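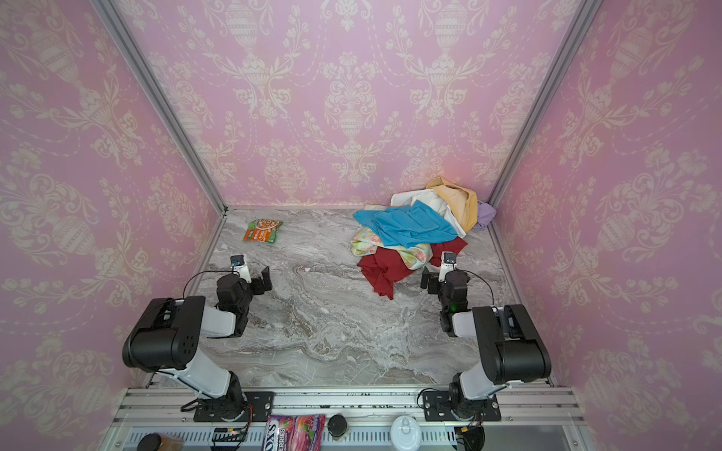 I have been folding laundry for most of my adult life and I would like to state, for the record, that I'm bad at it. I can do a towel. I can do a pillowcase if I'm left alone. Anything after that goes on the heap, and the heap goes wherever there's a flat surface, and I walk past it for days feeling judged.

So when my editor asked for a piece on small cloths - napkins, tea towels, hankies, dusters, the odd squares of fabric every house collects - I said yes before she'd finished the sentence. I own a shameful number of them. I've got a deep red one that I bought for a Christmas table and have used for everything except Christmas. There's a turquoise one so loud it makes its own light. There's lavender, there's white, there's a soft orangey yellow, and there's a floral thing in yellow, green and pink that came home with me from Palacios, the fabric shop at the bottom of our hill, because it was in the remnant basket and I have no willpower where remnant baskets are concerned.

Palacios is run by Guadalupe Bermúdez, and I went to see her first. She was cutting curtain lining when I came in and she didn't stop. I asked how she keeps her cloths at home and she told me she has one drawer, and when the drawer won't shut, something goes to the charity shop that same afternoon. I asked what happens if she loves all of them. "Then I push harder on the drawer," she said.

We got talking about colour after that (you always do in there). Her view is that people sort by size because it looks tidy, then can never find what they want. She sorts by job. Dark colours for wiping up, pale ones for bread and glasses, patterned ones for when somebody's coming round. My red one has been demoted to spills, and I must say it's much happier. The white one is only allowed near clean glasses now, and I've already had words with my family about it.

Then there's the folding itself. I'd read all sorts about rolling, and about standing everything on its edge like files, and I gave that one a fair go. It lasted until my husband wanted a duster. What has stuck is the plainest thing going: half, half again, and flat in the drawer with the fold facing you. Small cloths don't need more than that. The slippery ones will slide about whatever you do, so I put them at the bottom with something heavier on top.

Do it on a hard surface, though. I used to fold on the bed, where everything sinks and goes wonky, and the difference on a proper smooth top is enormous! You can run the side of your hand across and the creases just go.

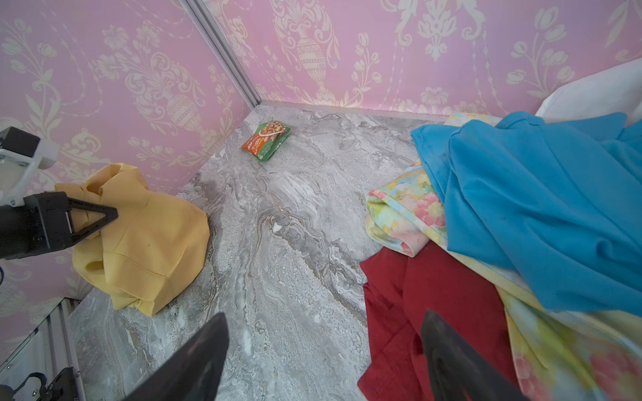 Which brings me to the other thing about flat surfaces, and I'm guilty of this more than anyone: they fill up. You clear a space, you bring the cloths over, and five minutes later there's a snack packet at the back and your phone and somebody's hair bobble. I'm a nibbler. I can't sort without something to pick at, and I've stopped pretending otherwise. My only rule is that the packet lives right at the back, away from anything pale, and it goes when I go.

Emiliano Cervantes has stricter ideas. He paints and papers houses under the name Roteo and did our back bedroom in April, and he can't bear eating anywhere near fabric or wallpaper. He's a damask man, all urns and swags and flowers, the pinker the better, and he thinks a patterned wall is the kindest thing you can do for a laundry corner. A plain white wall shows up every bit of mess in front of it, he says. Put up something with a lot going on and your heap looks like part of the decoration. I laughed, and then I went home and looked at my heap against my magnolia and thought, oh dear, he's got a point.

I haven't papered yet. I have got two samples taped up over the ironing board, a cream and a rose, and I change my mind each time I make a cup of tea. The rose is winning, mainly on the strength of what it does for the turquoise.

The drawer, meanwhile, does shut. You have to lean on it a bit.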